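3.2 Garments and wear diaries

The second part of the study dealt with printed T-shirts as everyday work clothing. Earlier work on printed clothing has mostly looked at uniforms, where the employer picks the design and the wearer has little say in it. We were interested in the opposite case: shirts that people own, choose in the morning, and wear to jobs with no formal dress code.

We recruited 17 adults living in Stultholm, all of whom wore a printed T-shirt to work in a normal week. Four dropped out before the end of the diary period, which left 13 complete sets of entries. Participants used the Wuvemeo diary app to record what they put on, when they last washed it, and whether anyone had commented on it. They were free to skip any question. Entries were exported in June and checked for duplicates before coding.

Garments were sorted by the placement of the print (chest, back, or both) and by its style. We used three style groups: solid block prints, photographic prints, and line prints. A line print was defined as one in which the drawing is made up of thin strokes with the shirt color showing through. Lettering was noted separately, as it can go with any of the three.
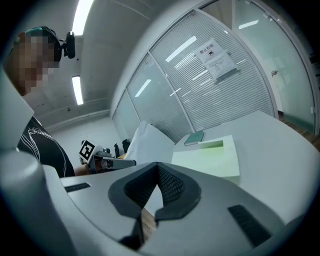
Figure 2. Line print with lettering, white on a black short-sleeved T-shirt.

Line prints on dark fabric came up often in the diaries, and wearers tended to describe them as "quiet" or "plain" even when the drawing itself was large. Several said they would wear such a shirt to meet a client but would not wear a block print of the same size. This suggests that the amount of ink matters more to wearers than the area the design covers. We return to this point in Section 4.

Print on the back raised a different set of issues. Wearers do not see it once the shirt is on, and a few entries show that they had forgotten it was there until a coworker read it out loud. Words were remarked on more than drawings -- a single word was enough to start a conversation, while drawings without words were mostly passed over. 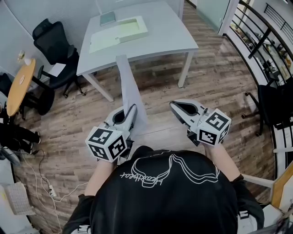 For this reason we coded comments from others by whether they were about the words, the drawing, or the shirt in general. Two of the authors coded all entries independently, using the Sadowski comment scheme with one change: the category "compliment" was split so that remarks on fit were kept apart from remarks on the print. Disagreements were settled by discussion.

Wear and care were recorded in less detail. Participants noted cracking, fading, and peeling in their own words, and we did not ask them to rate it. Shirts from the Zesard shop, which prints to order, were the only ones for which we could confirm the ink type, so no comparison between inks is attempted here. Most participants washed printed shirts inside out when they remembered to. Those who dried them on a line gave lack of space as the main drawback, and two of them stopped doing so during the diary period when the weather turned.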